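3.2 Vessel form and serving practice

The household survey covered 478 homes in the two valley towns of Lanine and Plarard, with a smaller follow-up in the port district of Nygård. Respondents were asked which vessels they used for mixing dough and batter, which they used at the table, and whether any single vessel served both purposes. Answers were coded by form and by material. Color was recorded but was not used in the coding.

In Lanine, shared use was common. A bowl used for dough in the morning was often brought to the table in the evening with salad, bread or boiled potatoes in it. Plarard households kept the two uses apart more strictly, and several respondents there described serving from a mixing bowl as something done only when no guests were present. The difference holds when household size is taken into account, though it is weaker in homes with 5 or more members.

The age of the main cook made less difference than expected. Cooks over 45 were slightly more likely to own an inherited bowl, but they did not use it more often than younger cooks used a bought one. Inherited bowls were in many cases stored on a high shelf and taken down for holidays – a pattern also noted in the earlier Drurno interviews, where it was linked to fear of chipping.

Form was described by respondents mostly through the rim and the foot. A straight rim was preferred for covering with a cloth or plate. A narrow foot was liked for its looks at the table but was named in eight interviews as a drawback when stirring a stiff dough by hand. Ridges on the outer wall were said to help with grip, and they were also the feature most often used to tell one bowl from another in conversation ("the ringed one"). For the purposes of Table 4, bowls with a straight rim, tapering body and distinct foot are grouped as type B – whether or not they carry ridges.

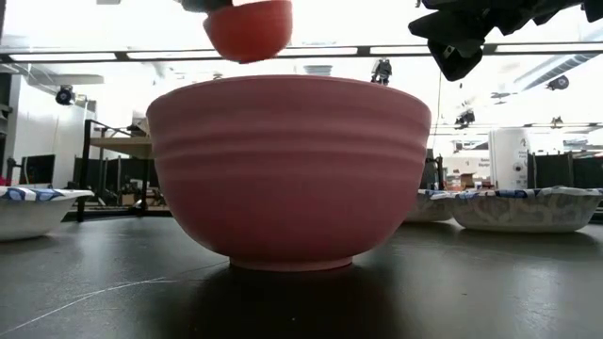
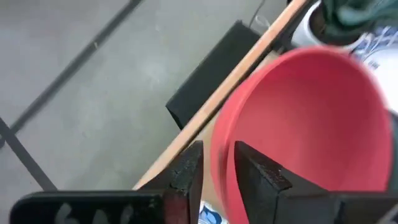
Figure 3. Large pink bowl. First view: side, with grooved rings on the upper half and a narrow foot. Second view: tilted, with the smooth matte interior visible.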